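Hilo largo sobre una pregunta que me hacen en cada comida familiar: ¿ya pueden las máquinas hacer el trabajo de la casa y del taller? Mi español no es de nacimiento, pido paciencia con los artículos. 1/

Mi punto de vista es limitado. Trabajo en montaje de reductores pequeños, en una nave de Coltanton, y en casa tengo dos aparatos que en teoría me ahorran tiempo. De coches autónomos y de hospitales no sé nada y no voy a opinar. 2/

Empiezo por la casa. El aspirador redondo funciona. Lo digo sin ironía: pasa todas las mañanas a las 11, evita las patas de las sillas y vuelve a su base. Pero antes de que él empiece yo levanto los cables, doblo la alfombra fina y cierro la puerta del baño. Ese trabajo es mío y no aparece en la publicidad. 3/

Mi suegra, Hannelore Wunderlich, tiene 81 años menos de paciencia que yo (perdón, quería decir: ninguna). Ella barre con escoba la cocina entera mientras mi aparato busca todavía la salida del pasillo. 4/

El segundo aparato es un robot de cocina. Remueve muy bien y pesa muy bien. No pela, no lava el puerro por dentro, no huele que el ajo se está quemando. Yo lo llamo una olla con buena disciplina. 5/

Lo que de verdad quisiera delegar es la ropa. Un calcetín del revés dentro de la manga de un jersey: para mí son dos segundos y no pienso en ello. Para una máquina son varios problemas seguidos. Primero saber que el calcetín existe. 6/

He visto vídeos donde un robot dobla camisetas y me parecen admirables. También miro siempre si el vídeo está acelerado. Muchas veces lo está, y lo escriben en una esquina con letra pequeña. No es trampa si lo escriben, pero hay que leerlo. 7/

Ahora el taller. Aquí mucha gente imagina que todo está automatizado desde hace décadas. Lo que está automatizado es lo que se repite igual: el mismo tornillo, en el mismo sitio, con la pieza sujeta en un útil. En esto las máquinas nos ganan desde antes de que yo entrara. 8/

Lo otro es lo que llega en una caja. Piezas mezcladas, unas boca arriba y otras boca abajo, con un poco de aceite. Mi compañero Mieczysław Lis mete la mano sin mirar y saca la correcta. Le pregunté cómo lo hace y me contestó: «Por el peso». Después lo pensó y dijo: «No, por el borde». 9/

Esa respuesta me parece el centro del problema. Una persona con treinta años de oficio no sabe explicar con exactitud qué información usa. Entonces, ¿cómo se la damos a una máquina? 10/

El año pasado tuvimos en pruebas una célula para alimentar ejes, proyecto Sernow. La llevaba Lenni Huttunen, que es un ingeniero serio y no promete de más. En una tanda de 127 ejes, la célula pidió ayuda humana 11 veces. Lenni estaba contento. El jefe de turno, menos. 11/

Los dos tenían razón, creo. Para Lenni, la máquina hacía sola casi todo y además sabía cuándo pararse. Para el jefe de turno, una persona tenía que quedarse cerca, y una persona que espera cuesta lo mismo que una persona que monta. 12/

Esto me lo pregunto también en casa: si tengo que vigilar el aparato, ¿me ha quitado el trabajo o me lo ha cambiado por otro más aburrido? 13/

Wouter Van Acker, que fue mi maestro de montaje, decía que un aprendiz empieza a ser útil el día que lo dejas solo y no te acuerdas de él. Su hermano Dirk opina que a ningún aprendiz se le ha pedido ser perfecto. También es justo. Nosotros rompimos bastantes piezas. 14/

Vuelvo a mi especialidad, porque ahí puedo hablar con más seguridad. 15/ 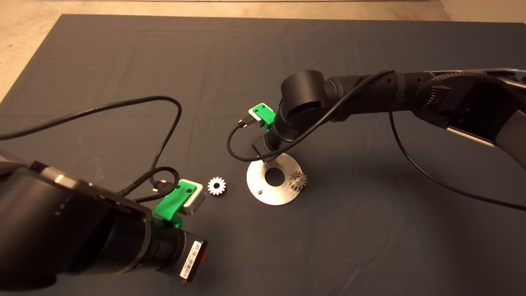 El engranaje es para mí el mejor examen de una mano, humana o mecánica. Entrar en el eje es solo la primera mitad; la segunda es que los dientes encuentren su hueco, y ahí hay que girar un poco, aflojar, volver a girar. En la foto hay una rueda blanca sola sobre el tapete y otra metálica, de tamaño parecido, apoyada en la placa redonda, donde también está de pie un pasador corto. A un aprendiz le diría: «Coge una y ponla en el pasador», suponiendo que ajusta. A un brazo hay que decirle todo lo que esa frase se calla. 16/

Por ejemplo, una rueda pequeña tumbada sobre una tela ofrece muy poco borde para agarrar. Yo la arrastro con la yema hasta que se levanta un lado, o aprieto la tela junto a ella. Lo hago sin decidirlo. Y si la tela tiene una arruga, la aprovecho. 17/

Después viene la fuerza. Una rueda que entra torcida se nota en los dedos antes de que se vea. Si empujas, la muerdes contra el eje y luego sale con marca. Los aprendices empujan. Las máquinas que yo he conocido también empujaban, o bien se paraban por exceso de prudencia. 18/

Hay progreso y no quiero negarlo. Hace unos años yo habría dicho que estas tareas no las vería hechas por un robot antes de mi jubilación. Ahora digo que algunas sí, en un banco ordenado, con tiempo y con alguien cerca. 19/

Me preguntan por mensaje si compraría uno para la casa. Hoy no. Si un día existe uno que vacía el lavavajillas, guarda los vasos en el armario correcto y no me llama desde la cocina, hablamos del precio. 20/

Y si me preguntan si tengo miedo por mi puesto: un poco, como todos. Pero más miedo me da que se jubile Mieczysław sin que nadie joven haya metido la mano en la caja al lado de él. 21/

Una corrección al 3/, que ya me la han señalado: la puerta del baño la cierro por el gato – el aspirador no tiene culpa. El gato se llama Drita y tampoco ayuda con la ropa. 22/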